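How to Clear the Floor Under a Shared Table

I love this little job! Four songs on the radio and the room feels twice the size.

Everything that ends up down there has a home somewhere, so start low and work your way up.
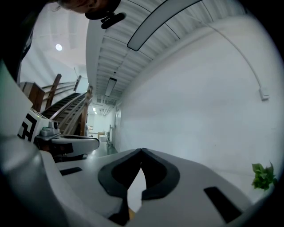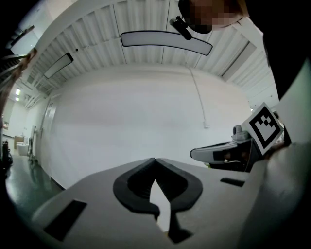
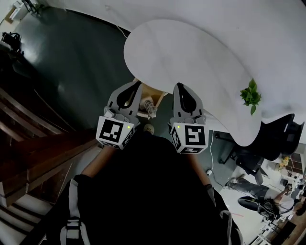
Step 1: Pick up the small things

Get the round bits first, they roll off the moment you nudge a chair. Then bring out any jars and boxes tucked under the edge. Jars by the lid AND the base, please.

Step 2: Sort out the cables

Unplug, coil loosely and lift adapters off the floor.

Step 3: Roll the chairs back and sweep

Go right up to the castors, then give the top a wipe and turn the plant to the light. Lovely!

Reda Kamel, 5th May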